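Setting up your first scorebook in Fluseo

Okay, so you've got Fluseo installed and you've made a login. This part of the guide gets you from a blank screen to a scorebook you can use for a real game. I've kept score for the Jondlow nine for a long time (pencil first, then this) and I still do the steps in this order every spring.

1. Open Fluseo and tap New Club. Type your club name the way you want it printed on the box score. I typed ours in all caps once and it looked like we were yelling at everybody until June.

2. Tap Founded if you want a year under the name. Ours says 1895. You can leave it blank and nothing breaks.

3. Go to Roster and add your players, last name first. The app sorts by last name, so if you put Patricio Villalba in backwards he ends up with the P's and you'll be hunting for him in the third inning while the pitcher glares at you.

4. Give each player a number and tap the positions they play. Pick every position, even the emergency ones!

Note: jersey numbers can be anything from 0 to 99. If 2 players share a number, Fluseo puts a small yellow dot beside both names. It'll still let you score, but fix it before you print.
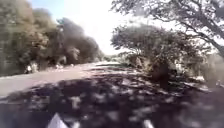
5. Tap Ballpark and choose your home field. Fatanthorpe is already in the list. If yours isn't, tap Add Field and put in the distance to each fence.

6. Now do the batting order. Press and hold a name, then drag it up or down. Gisela Lagos showed me that you can also double-tap a name and just type the spot you want, and I haven't dragged one since.

7. Tap Lock Lineup right before the first pitch.

Caution: once the lineup is locked, don't delete a player to make a substitution. Use the Sub button. Deleting wipes out every at bat that player had in the game, and Undo only goes back one step. I lost most of a doubleheader against Barta that way.

Bringing in old seasons

If you've got stats in a spreadsheet, go to Club, then Import. The columns need to match the sample sheet, and the file can't be longer than 2000 rows. I split ours by decade and it went through fine, apart from one guy who came in with 76 stolen bases in a season. That was a typo of mine, sadly for him.

Save a backup copy before you import anything. Tap Club, then Backup, and wait for the green check mark before you close the app.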